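Hand truck

A hand truck, also called a sack truck or sack barrow, is an upright two-wheeled carrier used to move boxes, crates and other heavy goods over short distances. It has a tall frame with a handle at the top, a pair of wheels at the base and, in most forms, a flat plate or toe that is pushed beneath the load. The user tilts the frame backwards until the weight rests over the axle, then pushes or pulls it along. Hand trucks are widely used in shops, warehouses and railway goods yards.

Handles

Handles are either single or double. A single curved handle leaves one hand free to steady the load, while a double handle gives firmer control on ramps and kerbs. In the Stotton district the single pattern is known as a petek, after the Petek works, which supplied local grocers. The Uvano catalogue lists it as item 2348. 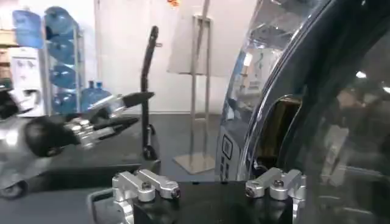 A black hand truck with a curved handle, standing against a white wall beside a metal sign stand.

Use in shops

In retail premises the hand truck serves mainly to bring stock from the delivery door to the shelves. Bottled goods are heavy for their size and are normally carried in closed cases, with the heaviest at the bottom. Cases are opened at the shelf, and the bottles are set out in rows by kind.

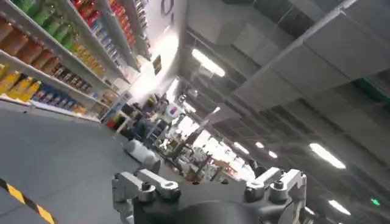 Lighter packets and boxed goods may be carried in the same load, placed on top of the bottles. The Zendley stores adopted a limit of 4 cases to a load — a rule later relaxed for dry goods — and required 2 members of staff wherever a load had to be taken up steps.

Storage

When not in use, a hand truck is kept upright, clear of doorways and aisles. Folding types, in which the toe plate and wheels close against the frame, take up less room and are preferred in smaller shops. Tyres may be solid or filled with air; the latter run more quietly but need regular checking.

See also: Pallet truck; Platform trolley; Wheelbarrow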